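3.2 Waiting time and the order of small repairs

Figure 1. A person in a light gray shirt at the workplace.
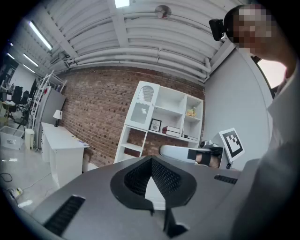 Why do small repair shops finish easy jobs late, even when the easy jobs need very little work?

In our data the main cause was the order in which jobs were taken from the shelf, and the length of the repair itself had only a small effect. A watch strap or a lamp cord that arrived in the morning was often placed behind a difficult job, and it stayed there until the difficult job was closed.

We studied this problem in two shops, which we call by the names of their streets, Drolwood and Noltmont. Both shops accept household items: lamps, clocks, radios, kettles and small kitchen machines. The owners gave us their paper tickets for the study period, which began in April. After we removed tickets with no return time, 410 tickets remained. Of these, 154 came from Drolwood and the others from Noltmont. A ticket shows when the item was received, what the customer said about the fault, when the work began, and when the customer was called.

We divided the jobs into short and long. A job was short if the working time written on the ticket was 20 minutes or less. This limit is taken from the practice of the Drolwood shop, where such jobs have a lower price. The Noltmont shop has no such price, but its workers told us that the limit seemed natural to them. By this rule, 121 jobs in the full set were short.

The two shops use different rules for the shelf. At Drolwood the items are taken strictly in the order of arrival. At Noltmont the worker chooses freely, and the choice depends on whether a part has been delivered, how much space is left, and sometimes on who is waiting at the counter. We expected the free choice to produce more uneven waiting. For long jobs this expectation was correct. For short jobs it was wrong, and the waiting at Noltmont was more even than at Drolwood. The workers there usually did the short jobs before lunch, while glue was drying or a clock was being tested.

Luangrath's model of the single bench gives a possible explanation. In that model, a long job contains pauses which the worker cannot shorten. If another item may be opened during a pause, the short jobs cost almost nothing to the long one. If the rule of arrival is strict, the pause is lost. The model assumes that the worker can put one job aside without making errors when he returns to it. We could not test this assumption with the tickets, and two of the workers doubted it. They said that screws from two radios should never be on the bench together.

We also looked at how customers were informed. In both shops the promised time was given by memory and was not written on the ticket until the item was ready. For this reason we can't say how many promises were kept. The Pusto ticket form, which Drolwood began to use after our visit, has a separate line for the promised time, and a later study may use it.

One more limit should be mentioned. Tickets for items that were repaired at the counter, while the customer was standing there, were often not filled in at all. The number of short jobs in our set is therefore too low, probably more so at Noltmont, where the counter is close to the bench. Section 3.3 treats the long jobs separately and includes the delays caused by missing parts.

Shares 20 | Comments 0

This site uses cookies to remember your reading settings. Accept | Manage cookies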